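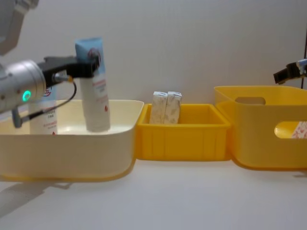
Two-arm tidying cell, bathroom shelf task – monthly safety and readiness check, October, for the Rolgate trial. We want to know whether a pair of arms can sort toiletries at home without somebody hovering, and I think we are getting close! The layout is as it should be: cream tray on the left, small yellow bin in the middle, big yellow basket on the right. With the tube held this low over the tray floor, item 4 matters most.

1. Emergency stop within reach of both sides – OK
2. Table clear of anything not in the task – OK
3. Status rings lit before anyone leans in – OK. Left green, right blue.
4. Release height over the tray – OK, set to 8 mm. Please leave it alone.
5. Cable loops clear of the fingers – WATCH. See below.

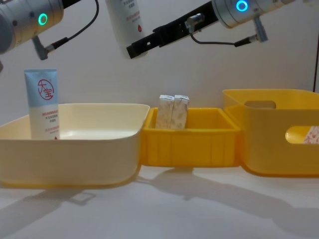 Photo: Yilma test bench / Drameck

Comment on 5: the left-hand cable loops up well away from the wrist. I'd like one more clip on it before the next long run. Not a stop item.

6. Containers touching, no gaps between rims – OK
7. Arms never both over the same container – OK, the left one waits in its corner
8. Bottle grip, 545 g test weight – PASS, nearly perfect. 2 slips last month, none this time.
9. Finger pads clean, no grease – OK (wipe again after any leaking tube)

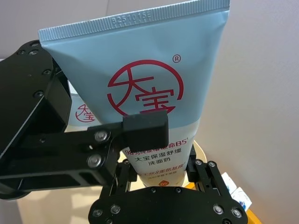

Soft packaging is where I'd have said a machine had no chance a year ago. A full tube squashes, a half-empty one folds, and the cap is always heavier than you expect. The grip on the light blue cleanser is low on the tube, with the pad just under the red logo, and that is the hold I want recorded as standard. Anything nearer the sealed end gets marked as a fail.

10. Squeeze force on soft tubes – PASS, 3 brands tried
11. Screws on palm plate and finger links – OK, hand-checked
12. Clarora software limits match the printed sheet – NOT DONE, sheet missing from folder

Result: fit for supervised use. Unsupervised use stays off until 5 and 12 are closed. Could it do my own bathroom shelf? Most of it, slowly – and I'd gladly let it try.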